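Workshop notebook, Narnik building, finishing room
May 16, 2021

Subject: Ekby tabletops, surface inspection and cleaning trial

The four Ekby tops received from Stinell were moved from the storage rack to the finishing room this morning and left flat to settle before inspection. Each top is 132 cm long. The delivery note gives the same finish code for all of them, and the labels on the undersides agree with it. Top 3 has a dent on its rear edge that was already entered at delivery. It does not affect the present work and has been marked with tape.

Room humidity at the start was 54 percent. The window on the yard side was kept shut, as the neighbors were cutting stone again.

Procedure for tops 1 and 2: dry cloth first, then a cloth dampened with plain water, then a second dry cloth. Wiping was done along the length. The Verhoeven cleaner was used on top 3 only, at the weaker of the two strengths printed on our mixing chart. Top 4 was left untouched for comparison. Colleagues are asked not to place tools or cups on top 4 until the comparison has been signed off.

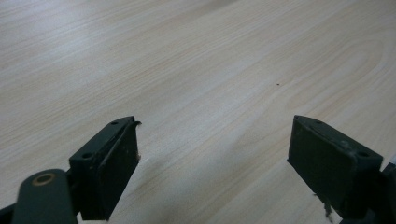 Marks on a pale surface are easily missed when the inspection is made from one side only. The November entry recommended checking each top from both long sides, and that practice is to continue. Glare is the main difficulty. Toward the upper left the reflection turns the surface almost white and the fine grain lines are hard to follow, while the wide arches right of center remain clear enough to serve as a reference when noting a position. The tiny dark speck slightly right of center should be entered on the inspection sheet by its place relative to those arches. Whether it is dirt or a fault in the surface is left open. It is not to be scraped.

Top 1 was accepted. Top 2 was accepted with a remark about a dull patch near one corner - the patch is visible only with the ceiling light off. Top 3 is to be looked at again after the cleaner has had a full night to dry. No result should be reported to Stinell before then.

Supplies: the box of lint-free cloths is down to 32. A new box of 100 has been requested. The used cloths from the Verhoeven test are in the closed metal bin and should stay separate from the ordinary laundry.

Open points: replace the bulb over the second bench; find the missing cover for top 2; copy the delivery note into the Ekby folder.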